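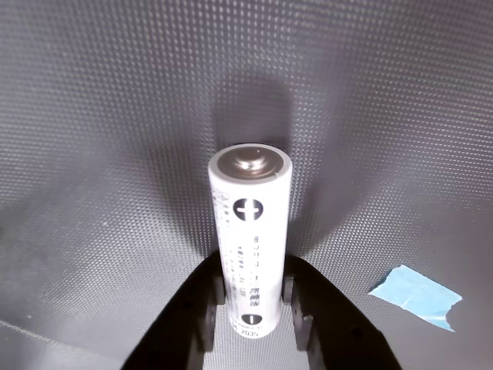 AA cell, positive end up

Company > Meetings > Site and Production > Minutes

February
Minutes taken by Bernadette Rey
4 min read

LANGLOIS SITE - EXTENSION OF THE FINISHING HALL
Minutes of the production and site meeting, Thursday, 2.00 pm

Present: Séverine Gautier (chair), Corentin Mallet (production), Oratile Mtshali (works engineering), Gilles Pons (purchasing), Bernadette Rey (minutes)
Apologies: none

1. Minutes of the previous meeting

Agreed with one correction. Under item 4, "spray line" should read "edge line". Signed by the chair.

2. Matters arising

2.1 Forklift route. The yard has been re-marked and the old lines burned off. Closed.

2.2 Dust readings at the panel saw. Report received from the testing firm but without the second sheet of results. OM to ask for it. Open.

2.3 Lease on the Juvamport store. The landlord has offered a further 12 months on the present terms. SG asked that nothing be signed until item 3 was settled. See 3.5.

3. Finishing hall extension

3.1 OM reported that the foundations are complete and the steel frame is standing on grid lines A to F. The remaining bay depends on moving the surface water drain, which was found nearer the existing wall than the drawings show. Bristix, as main contractor, has priced the diversion and the price is within the contingency.

3.2 Floor area of the extension as drawn is 1,585 square metres. CM asked whether this included the plant room. OM confirmed that it does, and that the usable production area is therefore smaller. CM asked for the usable figure to be put on the layout drawing.

3.3 Roof cladding is due to start once the frame has been signed off. Bristix wishes to work two Saturdays. Agreed, subject to the site being supervised by one of our own staff on both days.

3.4 Opening between old and new halls. Two options were tabled: a single wide opening with a fast-acting door, or two narrower openings. CM prefers the single opening, as chair frames go through on long trolleys and the turning space at the narrower doors is tight. OM noted the extra cost of the lintel. Single opening agreed.

3.5 It was agreed to extend the Juvamport lease by six months only, if the landlord will accept that. GP to reply to the landlord.

4. Finishing line

4.1 Cerance has confirmed the order for the drying tunnel and the overhead conveyor. Conveyor length is now 561 metres following the change to the return loop. Drawings have been reissued and the earlier set should be destroyed.

4.2 CM raised the hanger spacing. At the spacing shown, table tops of the largest size would have to hang on every second hook, and output of that range would fall below the present line. OM to take this up with Cerance before the hooks are made.

4.3 Extraction. The fan is rated for the line as first specified. OM is satisfied that the longer loop makes no difference to it, but has asked for this in writing.

4.4 Power. The new supply cable has been laid as far as the boundary. The date for connection has moved twice. OM to report any further change to the chair directly and not wait for the next meeting.

5. Purchasing

5.1 Oak. Two suppliers have raised prices for kiln-dried boards. GP has covered requirements to the end of the second quarter at the old price. Beech is unchanged.

5.2 Lacquer. Trial of the water-based product continues on 800 drawer fronts. Grain lift was reported on the first batch - sanding grade changed for the second. CM to bring samples of both to the next meeting.

5.3 Fittings. Stock count of drawer runners gave 2,628 pairs against a lower figure on the system. GP believes a delivery was booked in against the wrong code. To be checked and corrected.

6. Staffing

6.1 Four posts for the extended hall have been approved. Two will be filled by transfer from assembly. CM to draft notices for the other two.

6.2 Training on the new line will be given by Cerance on site over five days. CM asked that both shifts attend together. SG agreed to the loss of output for that week.

7. Any other business

7.1 Canteen hours will change when the second shift moves. BR to put up a notice.

Actions

OM - second sheet of dust results (2.2)
OM - usable area on layout drawing (3.2)
GP - reply to landlord (3.5)
OM - hanger spacing with Cerance (4.2)
OM - written confirmation on extraction (4.3)
CM - lacquer samples (5.2)
GP - runner stock code (5.3)
CM - notices for two posts (6.1)
BR - canteen notice (7.1)

Meeting closed at 3.40 pm. Next meeting in four weeks, same room.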